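Winter office notes

Dear readers, the heating in the Castlow building will be off on Tuesday, January 29, 2019. Please bring a warm sweater.

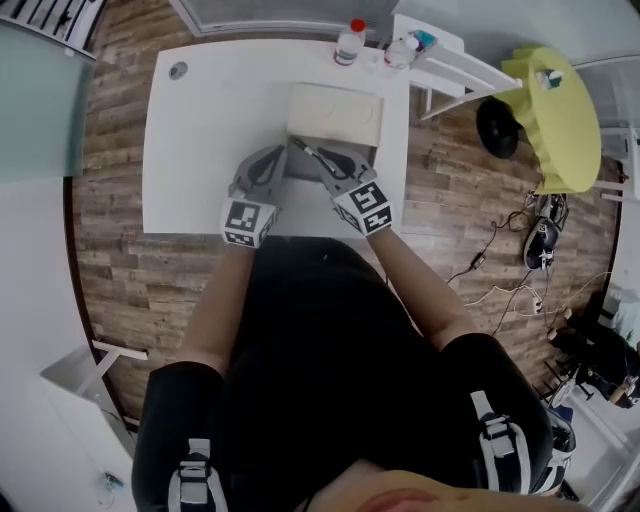 At the white desk, with two bottles at the far side.

The order for new desk lamps went to Lastel. We asked for 30 and they will come in two deliveries.
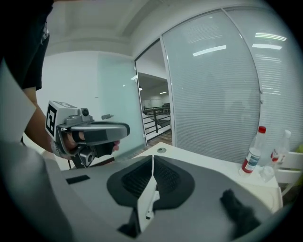

The second delivery is for the upper floor only. If your old lamp still works, please leave it with Friederike Frerichs, and write your room number on it.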